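Walus Garment Words

Welcome, and thank you for stopping by! Walus is a small word list of the everyday things people say about their clothes, gathered by Daiane Andrade and Genivaldo Macedo over a good many evenings (and a good deal of coffee).

What's inside

There are 700 entries in one plain text file, with a term, a short meaning and a sample sentence on each line. Of these, 211 deal with sleeves, cuffs and collars, which surprised us both, and 78 are marked "regional" so you can skip them if you like.
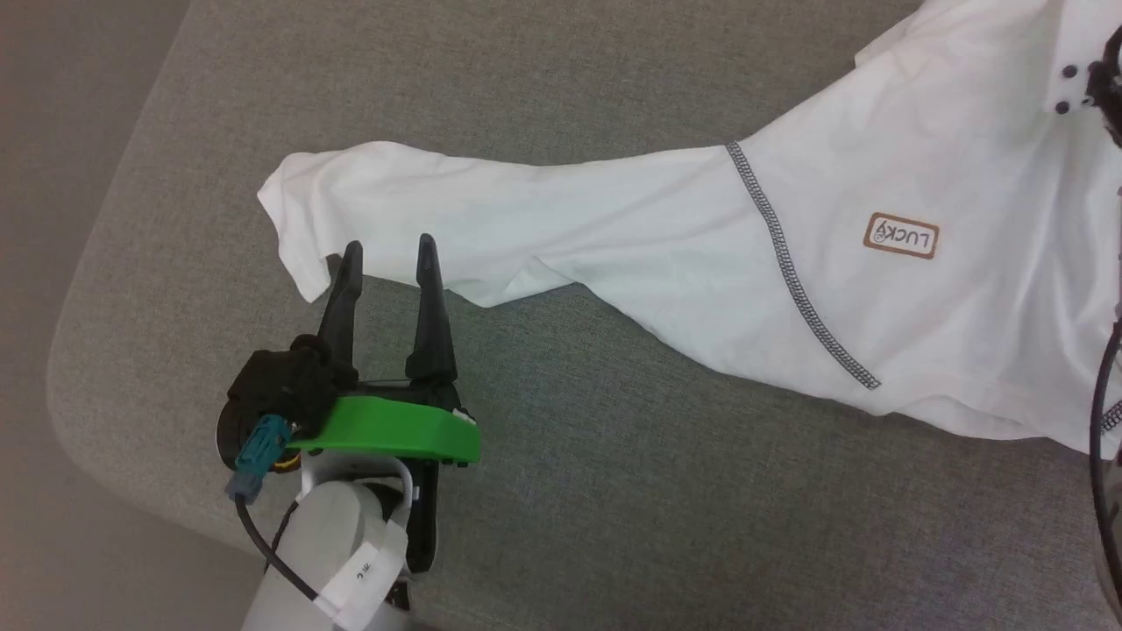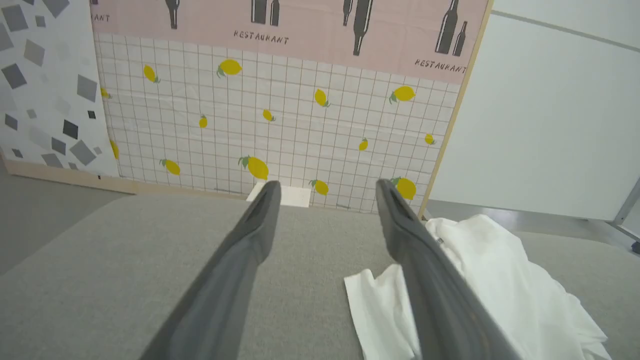 How the entries were chosen

We kept a word if at least 3 people gave it to us without being asked for it. Spellings follow whatever the speaker wrote down, so you'll find "pill" and "pilling" as separate entries, and we do hope that won't drive you up the wall. Sample sentences were written by Daiane and then read through by Genivaldo, who took out most of the jokes.

Known gaps

Hats are thin, and shoes are missing altogether. We'd like to add both in October.

Using it

Copy it, change it, share it with your class. A mention of Walus is always welcome!

Last updated 27 May 2018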